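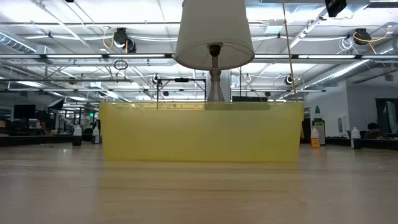
Table lamp in a yellow bin

Rukavcombe Forums > Courses and Teaching > Is the Priscombe teaching certificate worth it?

mudlark_7
I run evening classes in bookkeeping and Priscombe keeps emailing me about their "Certified Adult Educator" thing. $700 for six weekends, and the page says 500 graduates. Graduates doing what, exactly? There isn't one syllabus on the site. Has anyone here taken it?

tealcabinet
Took it in January. The practice sessions were decent, you teach 40 minutes and get picked apart. The rest was slides I could have read at home. My center didn't ask to see the certificate.

Namar_Nights
Disagree with the tone here. I'd never planned a lesson before and it got me organized. Adeleke College put me on their substitute list afterward.

mudlark_7
Did they put you on the list for the certificate, or did they need substitutes? Serious question.

Namar_Nights
Both, probably. They asked about it in the interview.

oldchalk
"Asked about it" is doing a lot of work there. I've hired evening tutors for years and I have them teach a short lesson to real students. Sit in on a good teacher's class for a term, costs you nothing.

tealcabinet
Fine if the teacher lets you. Mine wouldn't.

mudlark_7
Priscombe just offered me $100 off if I sign up by midnight. Same offer as last month. I've asked for the syllabus again.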